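Research > Field Robotics > Working Papers > Section 4

Menaka Paul and Iraklis Vasilakis
28th October

4. House rules for hand-held demonstration

4.1 Where the rules came from

The first Godendale protocol ran to 40 clauses, and compliance with it was excellent until anybody tried to do some work. Operators read it in March, signed it, and went on holding the grippers however their wrists preferred. We have since cut it back to the clauses a tired person can remember at the end of a shift. Figure 1 gives three views from a session in the furnished room, where the set task is tidying with a gripper in each hand.

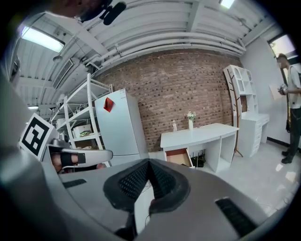
The first surviving clause concerns bystanders. Our early wording required a "clear operating envelope", a phrase that Gayan Uddin pointed out would exclude the operator's own feet. The current wording says that anyone in the room who isn't demonstrating stays out of reach of both grippers and doesn't hand things over. They may be visible. Real kitchens and offices have people in them, and a policy trained only on deserted rooms is in for a surprise.

4.2 Markers and furniture

Fiducial markers must be checked for lifting corners before each session, and wiped with a dry cloth. Bakke's draft of the clause also asked for a signature per marker face, which we trialled for one session and then quietly lost. Furniture is a harder matter. A drawer may start open or closed, but its starting state goes in the log, as does anything standing on the desktop.
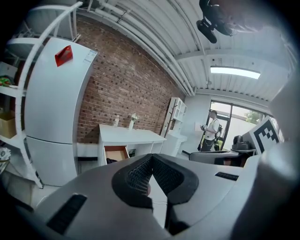

Of the 1,927 episodes reviewed for this paper, 593 had no starting state recorded at all. Most were perfectly good demonstrations of something - we just couldn't say what had changed. The remedy was a single line on the log sheet, placed above the box for the operator's name, as people do seem to remember their names.

4.3 Floors, cables and soft objects

Cables are to be taped or moved clear of the walking path. This is the clause everyone agrees with and the one most often waived.
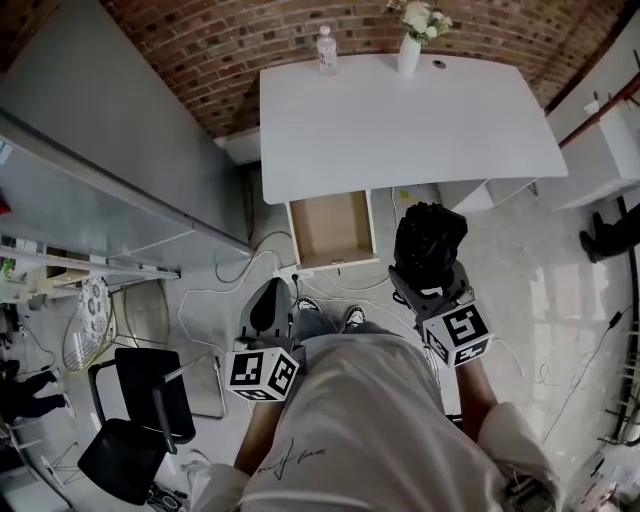

Soft and crumpled items get their own rule: grip, lift, pause for 2 seconds, then carry. The pause makes the grasp easier to label. Operators dislike it and have told us so, at length, in the comments field.

Figure 1. Views from the tidying session.

Related items
Vostomano log sheet, revised
Flaveo marker care notes
Jayasinghe: Who reads the protocol?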